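# About Skusside

Skusside is a small robotics laboratory with one subject: how a robot can learn to plug in a cable. We began in September with four people and a single arm, and we still work in one room.

Our method is called Imis. The robot first learns from 45 demonstrations given by a person. After this it practices alone, and a wrist camera helps it correct the last few millimeters – the part where most of our early attempts failed. 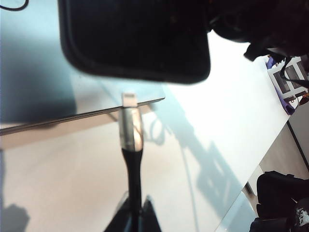 *Cable end held in the gripper, view from the wrist.*

In our latest test series we made 213 insertions with three types of connector. Imis needed fewer second tries than our older method, which followed a fixed path. Thin connectors are still difficult for us, and we publish these results too.

The arm control software comes from our partner Beneš, and Altumska lends us parts for testing. If you want to visit the laboratory or compare your results with ours, please write to us. We answer all letters – sometimes slowly.

Page updated Jun 5, 2025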